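Home News Projects People Newsletter archive Contact

Rusthorpe Robotics Letter
2026-07-26

Two arms, one basket, and the trouble with letting go

Hi all! I promised last time that I'd write up what we've been doing with the two-armed table, and then I put it off, partly since the numbers kept moving and partly because I kept wanting one more week. I've given up waiting for one more week. Here's where the handover work stands.

Quick recap for anyone who joined the list since January. The project is called Ulevlow, and the question behind it is pretty small. When one arm is holding something and the other arm should take it, who decides when to let go? People do this all day long without thinking. You hand somebody a mug, you feel them pull a little, and your fingers open. Our arms don't feel much of anything. They've got cameras and they know how hard their own motors are working, and that's the whole list.

The usual way to handle it (and the way we handled it for a long time) is a script. Arm one goes to the meeting point, arm two goes to the meeting point, arm two closes, you count a beat, arm one opens. It works great with blocks. It's pretty bad with anything that has a shape, because arm two may have closed on a leaf or a stem or plain air, and arm one has no idea and opens anyway. So then you've got a grape bunch on the floor.

What we tried in Ulevlow is to train one policy for both arms together, with a little extra piece bolted on that I've been calling the release score. Henryk hates the name and calls it the "ready number." Fine. Either way, it's a single value the model puts out at every step that says how sure it is that the other gripper has the thing. The giving arm can't open until the score has stayed high for a short stretch. If the score drops, it keeps holding and both arms are allowed to shuffle around and try again.

The score is trained from the same demonstrations as everything else. We went back through them and marked the moment when the receiving gripper really had the object, which is a different moment from when it closed. I did the first batch of marking myself and it's dull, dull work, but you learn a ton from it. For one thing, I learned that I personally let go too early. Shahla Shojaei is a much more patient teleoperator than I am, and you can tell our demos apart by watching only the giving hand.

We have 479 demonstrations in the current set. Some are straight handovers in the middle of the table, some start with an object in a container, and a bunch are what Shahla calls "rescues," where the operator botches the first try on purpose and then recovers. I was skeptical about the rescues. I thought we'd be teaching the arms to botch things. I'll come back to that.

Most of the work lately has been with the fruit basket, and I've got a soft spot for it. A basket with an open, netty wall is a nice mean test. Fruit leans on other fruit, a grape bunch hangs over the rim, fingers can poke into the mesh and get stuck, and the whole basket can slide if you lean on the mat under it. 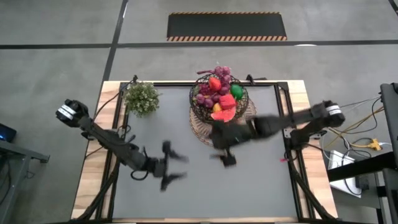
The handover table with the fruit basket set out and both arms moving.

So, results. We ran 30 trials of the full basket task with the release score and 30 with the plain timed script, same objects, same starting layouts, with the order shuffled so nobody could get sloppy toward the end of one batch. The timed script dropped the object in 14 of its trials. With the release score we had 2 drops. I'm really happy about that! I also want to be careful with it, and I'll tell you why.

First, it's slow. The arms hesitate. There's this thing they do where the giving arm is clearly ready, the receiving arm is clearly ready, and they both sort of hover there like two people at a door. The score is climbing the whole time but it hasn't been high for long enough, so everybody waits. You can shorten the wait, and we tried, and the drops came back. We settled on a longer wait than I'd like. If you visited and found it painful to watch, I agree with you.

Second, a trial without a drop isn't always a trial that finished. A few runs ended with both grippers hanging onto the same piece of fruit until we hit the time limit. Nothing fell, so it's not a drop, but I wouldn't call it a handover either. We report those on their own line in the write-up, and I'd ask you not to quote the drop count by itself. (I know I just did it two paragraphs ago. I was excited.)

Third, we've only done this on our table. Same lighting, same background, same height. The folks at Dralteo have a similar two-arm setup and they've offered to run our trained policy on it as is, with no extra demos from their side. My guess is it'll struggle at first. The release score leans on the camera views quite a bit, and we found that out the hard way when somebody nudged a camera over lunch and the whole afternoon went sideways. The arms still reached for the right places, more or less, but the score stayed low no matter what and nothing ever got released.

Now, the rescues. I said I was skeptical, and I was wrong, so let me eat that in public. We trained one version with the rescue demos left out, and it was fine as long as the first try went well. When the first try went badly it just kept squeezing. It had never seen a receiving gripper back off and come in again at another angle, so it didn't know that was something a person might do. With the rescues in, you get these lovely little corrections. The receiving arm misses, the score dips, the receiving arm backs up a bit and comes in lower, the score goes up, and off it goes. The first time I saw it do that on a strawberry I yelled loud enough that people came in from the hallway.

We also looked at whether the score means anything outside the moment of the handover, and the answer seems to be "sort of." Henryk plotted it over whole trials, and it stays nice and flat near zero while the arms are just getting into position, which is what you'd want. But there's a bump whenever the two grippers pass close to each other, even if neither one is holding anything. It thinks closeness is a bit like holding. That makes sense if you remember that in the demos the two grippers mostly got near each other for one reason. We're collecting some demos now where the arms cross paths and do nothing at all, which is the most boring teleoperation job I've ever handed anyone. Sorry, Shahla.

A reader wrote in after the last letter asking why we don't just put touch sensors on the fingers and be done with it. Totally fair question. We might! Gkikas, our sister project down the hall, is working with fingertip pads, and their early stuff looks good. But pads wear out and they add wiring, and I wanted to know how far you could get with only what was already on the arms before we made them more complicated. My answer as of today is "farther than I thought, but slowly." I'd love to see the two put together, where the pads tell you right away and the score covers for them when they're flaky.

The other thing people ask is whether the arms "talk" to each other. In our setup there's only one model and it drives both, so there's no message going back and forth. We did try two separate models, one per arm, each with its own view of the other. It was a mess. They'd both decide to be the receiver. I'm told there are good ways around that and I'd be glad to hear from anyone who's done it on real arms, since my attempts mostly ended in a tug of war over a plastic container.

What's next, in no special order: the crossing demos I mentioned, the run over at Dralteo, and a version of the wait that changes with the object. A grape bunch swings, so it deserves a longer look. A hard round thing could go much quicker. Right now they both get the same treatment and it bugs me every time I see it. I'd also like to mark the release moments with two people and see how much we disagree, because at the moment all the later marking is Henryk's and all the early marking is mine, and I have a hunch we weren't looking for the same thing.

If you want to come see it, write to me and I'll find you a slot. The table is usually running in the mornings, and afternoons are for retraining and for arguing about names. Longer write-up goes out to the list once the Dralteo runs are in, with all the trial layouts so you can set up the same thing at your place.

Oh, and Henryk Zalewska is looking for someone to take over the plotting scripts while he's away. They're in decent shape. There's one file called final_final that you should leave alone.

12 shares | 3 comments

You are receiving the Rusthorpe Robotics Letter because you signed up on our site. Update your preferences or unsubscribe at any time.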